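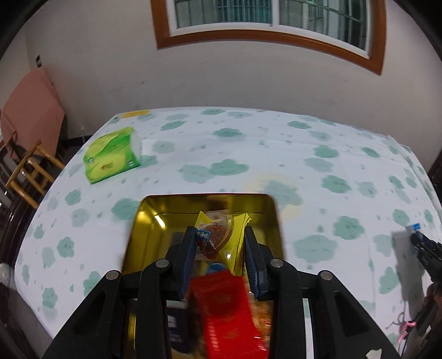
The snack table at the Odstead reading room has been such a success this winter that the people who look after it are asking for more tins, and more hands to keep them filled. The table started in November, when Ifeoma Igwe brought in a few wrapped treats for the Saturday conversation group and found that the shy ones began talking as soon as there was something to pass across to a neighbor. Since then it has grown into a regular part of the morning, and plenty of folks who never used to stay past the first cup of tea are now still chatting when it's time to lock up.

The idea is about as simple as can be. Everyone who comes is welcome to bring something individually wrapped from a shop they like, or from a trip, or from a parcel sent by family far away, and it all goes into a good-looking old tin that would otherwise have ended up in somebody's cupboard full of buttons. Biscuits, toffee, fried dough twists, little sweets with names that half the room can read and the other half would love to learn (that's rather the point of a conversation group, after all!), they are all fair game.

"I came for the English and I stayed for the biscuits," said Oldřich Danko, who has been coming along since before Christmas. "My wife says I come home knowing more words for pastry than for anything else, and she may be right." 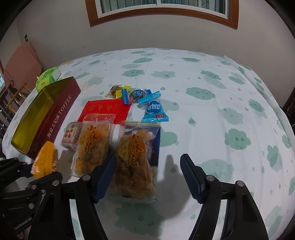

Toffee tin and wrapped snacks on the table by the window.

Janka Doležal, who lays the cloth and sorts the table on most Saturdays, would like to remind everyone that homemade baking, lovely as it is, can't go in the shared tins. Things should be sealed, with the label left on, so that anyone with an allergy can check before tucking in. If the label is in a language you can't read, just ask around the table, and chances are good that someone will be delighted to help you out. Larger bags are fine too, as long as the pieces inside can be handed round without too much fuss.

Empty tins with lids are wanted most of all, in any shape, and can be dropped off at the front desk during opening hours. The group also hopes to find 2 more people who could come in a little early to set things out.

A tasting morning is planned for Saturday, 4 February 2023, starting at 10, and there will be tea for all comers. Bring a packet of something if you can and come anyway if you can't. Anyone who would like to help is asked to have a word with Janka or Ifeoma beforehand, or to leave a note for them at the desk.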